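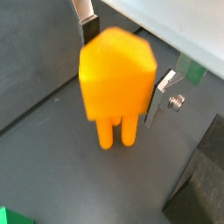

Quick notes from the Lenihan gospel weekend, 5/25/19, typing on the bus so bear with me.

Got in at 9, doors already open. Choir from Clemitden warming up in the side hall, twice as loud as the mics. Loved it. Muireann McGrath led the first set, no sermon, straight into singing. Then Orla Cronin on church dress codes, hats, hair, all that. Some muttering in the back rows. She kept going.

Lunch was soup and bread, long line. Missed most of Vignesh Joseph's keyboard workshop becuase of it. Caught the last song only, sorry Vignesh.

Evening concert: about 1146 in the hall according to the door team. Hot. Sorcha Fitzgerald's solo got an encore, then the lights came up too early and people just kept singing in teh aisles.

CDs at the back table, didn't buy one. Next one's in December, same hall.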